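Predville's mug library is coming back, and this time it has a proper home

2/16/26

If you have ever stood in line at the Saturday market in Predville with a paper cup going soft in your hand, you will be glad to hear that the mug library is on its way back. The town council voted last week to put 10 secondhand shelves in the old ticket hall on Gallardo Street, where anybody can borrow a cup for the morning and drop it off again on the way home.

Longtime market-goers will remember the first try, which ran out of a garden shed behind the bakery and closed when the shed roof gave in to the snow. People were sorry to see it go, and a good many of them kept the cups they had out on loan, which we suppose is a compliment of sorts.
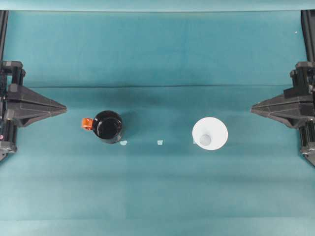
The new version has a little more behind it. Trisero, the coffee roaster over in Roltberg, is paying for a dishwasher and the plumbing to go with it, and the council has set aside $2,000 for repairs to the hall floor. Neighbors have already handed in 84 cups, and the organizers are hoping for 500 by the time the outdoor season gets going in July. Any size or color is welcome - odd ones, old ones, the one your aunt brought back from the lake - as long as it has no cracks and can stand up to a hot wash.

Borrowing will be free. There was some talk of a one-dollar deposit, and it went back and forth for most of an evening, but in the end the council decided to try the first season on trust and look at it again in the fall.
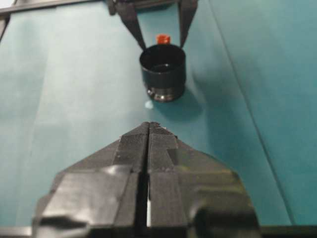 Stallholders seem pleased on the whole, although a couple of them would like a second drop-off point at the river end, where the soup and dumpling stands are and where it is a fair walk back to the hall with your arms full of vegetables. The council says it will think about that once the floor is done.

Cups can be left at the library front desk during opening hours, or in the blue crate by the ticket hall door on market days. Please rinse them first.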